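Today I finished the low-power radio link I wrote about in November. I promised to write the notes, so this is a small thread. It is for people who want to send a little data from a sensor and don't want to pay for a big module. (1/14)

The parts: an Ogura transmitter board, the matching Ogura receiver board, one small 8-bit controller on each side, and a coin cell holder that I replaced later. The sensor is a simple one for soil moisture. It gives a voltage, nothing more. (2/14)

First mistake, from November. I sent the bytes directly from the serial pin to the data input. On the desk it worked. From the garden the receiver gave me garbage. I blamed the antenna for two weeks, and the antenna was fine. (3/14)

The receiver has a data slicer, and the slicer compares the signal with its own average. If you send many zeros one after another, the average moves down and the next bits are read wrong. My sensor value in dry soil had a lot of zeros in it. (4/14)

So now I use Manchester coding. Each bit becomes one change of level, up or down, and the average stays in the middle. You lose half of the speed. For a soil sensor this is no loss, I send one packet and then it sleeps. (5/14)

The packet: preamble, sync word, address, counter, two data bytes, CRC. I made the preamble longer than the Ogura paper suggests. With the short one the first packet after a long silence was often lost. (6/14)

Speed is 500 bits per second after coding. I tried faster and it also worked in the house, but I have two brick walls and a hedge in between, so I went back. (7/14)

The test: I let the transmitter send 1,151 packets from the far end of the garden. The receiver got 974 with a correct CRC. I don't repeat lost packets, there is no return channel. For me this is good enough, the soil does not change so quickly. (8/14)

Power. The coin cell was a bad idea. When the transmitter starts, the voltage falls and the controller resets, and then it starts again and sends again, and so on. Now I have two AAA cells and a big capacitor next to the transmitter supply pin. No resets after that. (9/14)

Antenna is a straight wire, a quarter of the wavelength, soldered to the pin. I had a nice coil antenna from Trodero and it looked much better in the box. The wire was better on the air. Please keep it away from the batteries, mine was lying on top of them at first. (10/14)

The bench is at the Ellcombe makers' room now, so there will be a bit less solder smoke in my kitchen. I will do the next range test from there.

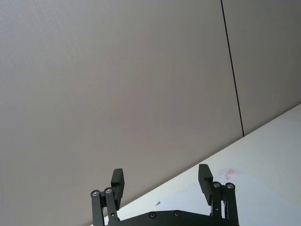

White table, gray wall. (11/14)

One question came by message: why not the Trorkeck module with everything inside? It is a good module, I have used it. It makes the coding and the CRC for you. But it wants a set-up over SPI after each power-up, and my controller has no free pins left. If you have the pins, take it. (12/14)

Still open: the receiver output is never quiet. With no transmitter it gives random noise all the time, and the controller has to look at all of it to find a sync word. It costs power on the receiver side. Mine runs from the wall socket, so I leave it like this. If somebody has a receiver on batteries, I would like to read how you did it. (13/14)

The code is 80 lines for the transmitter and a bit more for the receiver. I need to clean the comments first, half of them are not in English. I will put the link under this post when it is ready. (14/14)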